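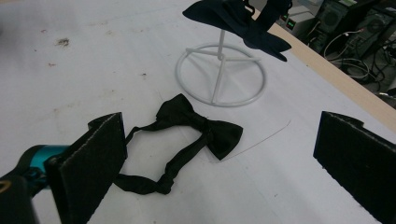
Figure 1. Black bow tie with its neck band, on a covered table.

Dress Codes and Cost at the Year 12 Formal
Nantana Kaewsai and Pongsak Saithong
Trirkby Senior College, Society and Culture

1. Introduction

Our project looked at what students spend on clothes for the Year 12 formal and whether the written dress code affects that spending. The code at our school says "formal wear, tie or bow tie preferred". It doesn't mention hiring or borrowing. We chose the topic after a friend decided not to go last year over the price of a suit.

2. Method

We ran a short survey in March and interviewed five students who had already been to a formal. We also visited the hire shop in Skakard and the op shop in Yensuk to ask about prices. Our teacher checked the questions before we handed them out. Names were not collected.

3. Results

Most students who answered thought a full suit was required, even though the code only says formal wear. Three of the five people we interviewed had bought something they have not worn again. One had borrowed shoes from a cousin and hired the rest.

The hire shop told us that its bookings come mostly from families who live outside town, in places like Hundisum, and that ties and bow ties are the items most often returned late. The op shop had plenty of jackets but few trousers in smaller sizes.

4. Discussion

The word "preferred" caused the most confusion. Some students read it as a rule and their parents did too. Accessories were cheap compared with jackets and shoes, so a student in a plain shirt could meet the code for very little money.

Our survey only went to our own year group, and people may not remember prices well. We would ask for receipts if we did it again.

5. Recommendations

The school should reword the code and list places to hire or borrow clothes on the ticket form. A clothing swap in the library at lunchtime could be tried next year.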